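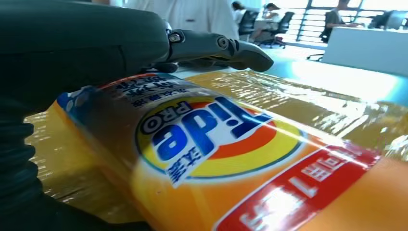 Home Issues Articles Authors Search

Proceedings > Manipulation Hardware > Evaluation of Commercial Grippers > Section 4

4. Evaluation of the Vavier hand kit

4.1 Setup

The Vavier kit is sold by Wellmont as a hand, a wrist camera and a control license. We tested one unit, bought at list price, over the month of June. The supplier had no part in the choice of objects or in the scoring. Default grip force was kept for all trials.

Objects were retail goods with their packaging left on. Figure 1 gives the wrist camera view with a Tide detergent bottle lying on its side on a film-wrapped box. Both surfaces return strong glare in this view, and the printed label is upside down with respect to the camera. The fingertip is just above the upper edge of the bottle.

Figure 1. Wrist camera view, detergent bottle on wrapped box. One finger of the hand is visible.

4.2 Results

The kit was run for 247 trials, of which 102 used glossy or film-wrapped items. Failures were scored by the method of Debnath and Wijesinghe: missed contact, slip during lift, and early release. Missed contact was the most common class on glossy items – the bundled pose estimator tended to place the object edge too far from the palm. Slip was rare once two fingers had closed.

Setup from the printed guide took 60 minutes, including camera calibration. The guide omits the order in which the 3 firmware files must be loaded. The Mernberg kit, tested in Section 3, has no such step.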